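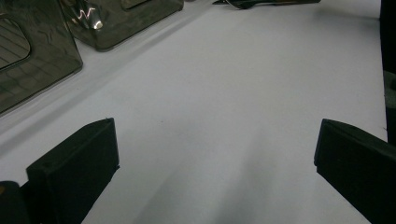

23 February 2024

Dear Irja,

I promised you a proper letter this time instead of the two paragraphs I sent in the autumn, so please put the kettle on, as I seem to have a good deal to tell you. You asked for progress on the listening library, on the translations and on the money, and I'll try to keep to that order, though I know from past experience that I wander.

## Where the listening library has got to

When Kuusisto agreed to support us, we said we would record poets from Dendham and the villages up the valley reading their own work aloud, in whatever language they write in, and put the recordings where people could borrow them as easily as they borrow a book. We have now recorded 154 poems. I had pencilled in rather fewer by this stage, and the difference is almost entirely down to Vignesh Panicker, who has a gift for getting people to stay for one more. Someone comes in to read a single sonnet, a bit stiff and with their coat still on, and an hour later they are on to the thing they wrote for their sister's wedding and have never shown anyone (the wedding poems have been some of the best, I must say).

The poems come from 14 poets so far, which means that several of them have given us enough for what amounts to a small collected works. I did wonder whether we ought to have spread ourselves more thinly. Vignesh and I talked it over at some length and came down on the side of depth. A borrower who likes one poem by a person nearly always wants another, and it seems a shame to send them away with nothing. I'd be glad to hear what you think, as it does depart a little from what we wrote in the application, where we talked about "a broad sweep".

Most of the recording has been done in the back reading room at the library, with the heating switched off and the curtains drawn against the bus stop. It gets chilly and our readers have been very patient. Chak-lun Cheung has done all the editing, and he has been firm with me about leaving in the breaths, the page turns and the little laughs before a title. My instinct was to tidy everything up. I've come round to his way of hearing it, particularly with the older readers, whose pauses are half the poem.

We had hoped to do some sessions in people's homes too, for those who can't easily get into town. Two of these have happened and both were lovely, but they take a whole day each once you've allowed for the bus, the setting up, the tea, the neighbour's dog and the second tea. I'd like to do more in the spring and have asked whether we might borrow a car.

## Drireretti

You'll remember that Drireretti is the name we gave to the translation side of the project, after the refrain in Sointu Halonen's long poem about the ferry. It doesn't mean anything in any language, she tells me; it's what her grandmother sang when she had forgotten the words. We've had a surprising number of letters asking, so I've put that explanation on the back of the leaflet.

The plan was for pairs of poets to translate one another, working from a plain word-for-word version and then meeting to argue over it. The arguing has been splendid. Sointu and Sebastião Cordeiro spent an entire afternoon on a single line of his about a net being mended, where the Portuguese verb can apparently also be used of a quarrel. They came out with four versions, all of them good, and we've decided to print the lot, one under another, as a sort of poem in its own right. Sebastião was doubtful at first and has since started doing the same thing in his own notebooks.

What hasn't gone so well is the timetable. I had each pair down for one poem a month, and that was simply too quick. People have jobs and children, and a translation that felt finished in the evening has a way of falling apart by breakfast. Three pairs have kept going happily at a slower pace. One has stopped altogether, on perfectly friendly terms, because the two of them found they didn't much care for each other's poems, and I don't think we can hold that against anybody. I have written to both to thank them, and one is now helping Vignesh with introductions instead.

So the printed pamphlet, which you were expecting to see with this letter, isn't ready. I'm sorry about that. We would now like to bring it out in September, when the schools are back and the library runs its evening readings again, and I hope you'll feel able to agree to the change. Tollora, who are printing it for us, have kindly said they will hold their price if we get the finished text to them by the early summer. They've sent some paper samples as well and I'm rather taken with the cream, though Chak-lun thinks it makes the accents hard to see on the smaller type. We shall print a test page on each and let Sointu decide, since she has the worst eyesight and the strongest opinions, as she'd be the first to tell you.

## The evenings

We held two public evenings over the winter. The first was a plain reading, with six poets and a long interval, and it went along very comfortably. People stayed to talk and we had to be asked to leave.

For the second we tried something different and played the recordings in a darkened room, with the poets sitting among the audience and no one on the stage at all. I was nervous about it. I thought people might feel they had been brought out on a cold night to listen to a loudspeaker. For the first ten minutes there was a fair amount of shuffling, and I sat there composing my apology to you. Then Sebastião's poem about the tinned peaches came on and somebody laughed out loud, and the room settled after that. Several people said they'd listened harder with nothing to look at. A couple said, quite fairly, that they would sooner have seen a face. We'd like to try it again with a mixture of the two, perhaps recordings before the interval and live readers after.

One thing I would do differently is the seating. We put the chairs in rows out of habit, and it would have been much better in a ring. I also need to find a way of giving out the words for those who don't hear well, which in a dark room is a bit of a puzzle. Vignesh has suggested sending people home with a printed sheet, and Chak-lun would like to project the text very large and very dim. We may try both.

## Money

The full accounts are on the separate sheet, so I'll only mention what isn't obvious from it. We've spent less than we planned on equipment, as the library let us use its own microphones, and more on travel. Fees to poets are exactly where we said they would be and I'd like to keep it that way, even if other things have to give. Everyone who reads is paid the same, whether they've published books or have never read to anyone but the cat.

The printing money hasn't been touched and would carry over to the autumn if you agree to the new date. I'd also like to ask whether a small part of the equipment saving could be moved across to travel, to pay for the home recordings I mentioned. It would cover a further handful of visits up the valley. If the rules don't allow it, do say so plainly and we'll manage some other way.

## What comes next

Between now and the summer we mean to finish the catalogue, so that borrowers can look up a poem by language or by first line as well as by name. Sointu is gathering the last of the translations, gently, and has told the others that she'll accept them on the backs of envelopes. There'll be a smaller evening in the spring, in a ring this time, and I'd be so pleased if you could come. The trains are better than they were and we can easily find you a bed.

I've had a letter, too, from a retired postman at the top of the valley who has written verses about every house on his old round. He says there are over two hundred of them and that a few are rude. Vignesh is going to see him as soon as the road is clear, and I'll let you know how they get on.

With very warm wishes from all of us at Dendham, and thanks again for your patience over the pamphlet,

The Listening Library

P.S. The leaflet you asked for is in the same envelope. The misprint on the inside page has been corrected for the next batch.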